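Do Shelf Dates Tell Us Anything? A Report on Packaged Sandwiches
Oct 18, 2018

2. What we were told

The Vellmont shop says its sandwiches are "best within 3 days." We doubted this from the start. Ekix sells nearly the same sandwich and gives it 2 days, and neither label explains the difference.

3. Method

We asked 20 students to taste sandwiches on day one and again on day 4. They did not know which was which – or so we hoped. Some clearly guessed from the bread.

A filled sandwich on a beige tray, in both pictures:

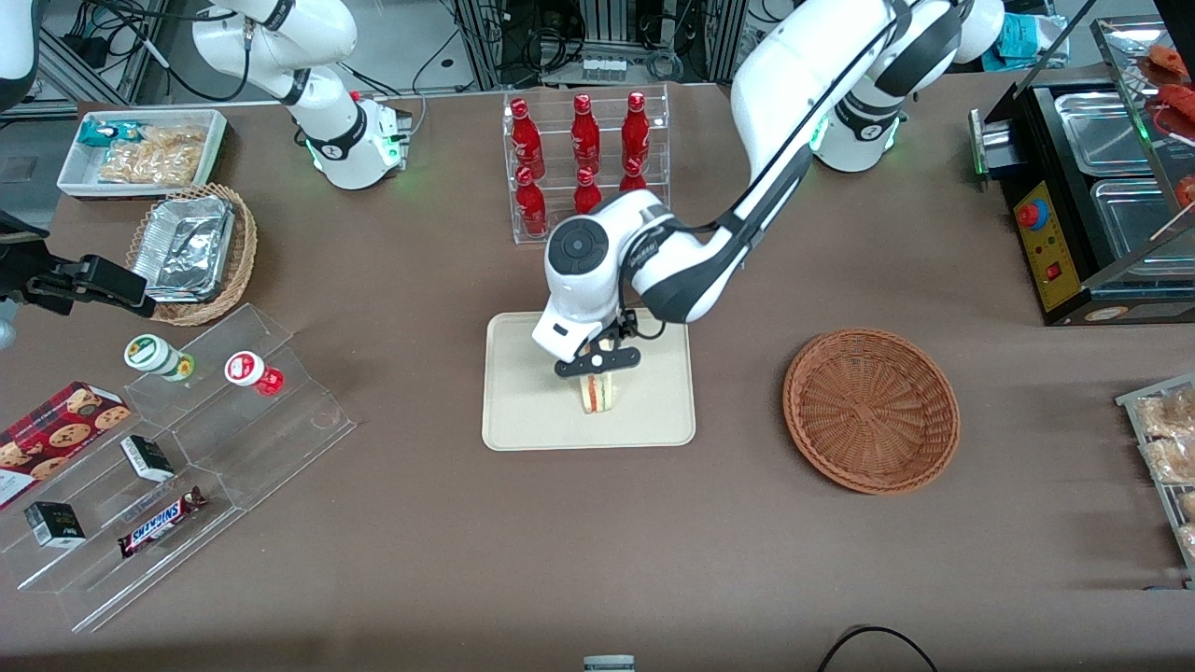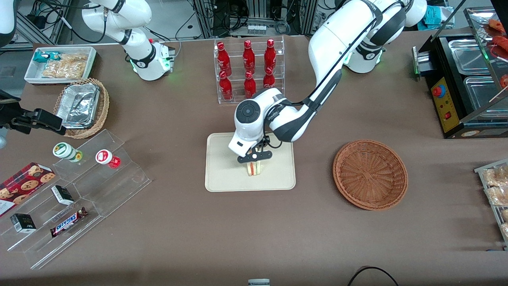

4. Results and doubts

Most tasters preferred the fresher sandwich, but the gap was small. A few liked the older one better, and we can't say why. The Böttcher guide we used for scoring asks for "overall pleasure," a phrase everybody read differently. Our fridge also ran warm for part of June, so the day 4 scores may be worth very little.

We would not call the Vellmont date wrong. We would say that we found no good reason to trust it – and our own test is too weak to replace it.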